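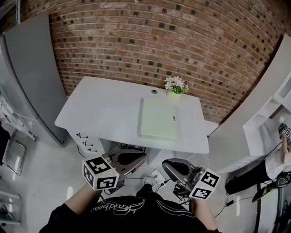 Desk and brick wall, Plukville.

Call for Readers: Sabbath and Rest Study

Rekora is a small Bible study fellowship, and we would dearly love some company as we work through what Scripture says about the Sabbath and whether Christians are bound to keep it. We need 50 readers from any church, or from none at all – you don't have to know Greek or Hebrew, only be willing to sit with Hebrews 4 and Colossians 2 for a good while and write to us about what you find. Plan on 2 hours a week through December. There is no fee, and the study booklets are mailed to you free of charge. To join, please send us a short letter about yourself and your Bible reading by May 22, 2018.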